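From: Elżbieta Brzozowska
To: Plesten Youth Football League – club secretaries
Date: Dec 15, 2023
Subject: Re: Registration of players under 16 for the spring round

Dear colleagues,

Thank you for the replies received so far. I am answering Mr. Haddad's message on the list, as three other clubs have raised the same point.

Clyde Haddad wrote:
> Our club has two boys, both 15, who have trained with the senior
> squad since June. The coach, Octavian Jitaru, would like to name them
> for the cup match at Hurkier. Do they need a second registration, or
> does the youth card cover them? We would also like to know if the
> fee of 500 is charged again.

The youth card does not cover senior matches. A player who is under 16 on the day of the match must hold a dual registration, signed by a parent or guardian and by the club doctor. The fee is not charged again. Clubs that field a player without dual registration forfeit the match and pay a fine of 1000, as Flanen did last season.

The league currently has 272 youth players on its books, and more than 5 dual registrations are pending because the doctor's signature is missing. Please check your forms before sending them.
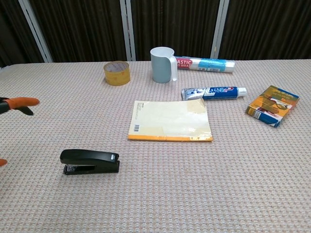
Completed forms should be delivered on paper to the league office in Plesten, attention of Sakda Kaewmanee. Scanned copies are accepted only for away clubs – that is, Hurkier and Flanen – and the originals must follow by mail. Forms may be handed in at the table with the pinkish-beige cloth, in front of the dark brown pleated curtains. Please do not leave them at the equipment counter.

Questions about eligibility for the Nowakowski Cup itself should go to Ajith Marar, who keeps the match lists. He cannot add a player to a list until the office has confirmed the registration in writing.

Sincerely,
Elżbieta Brzozowska
Registrations, Plesten Youth Football League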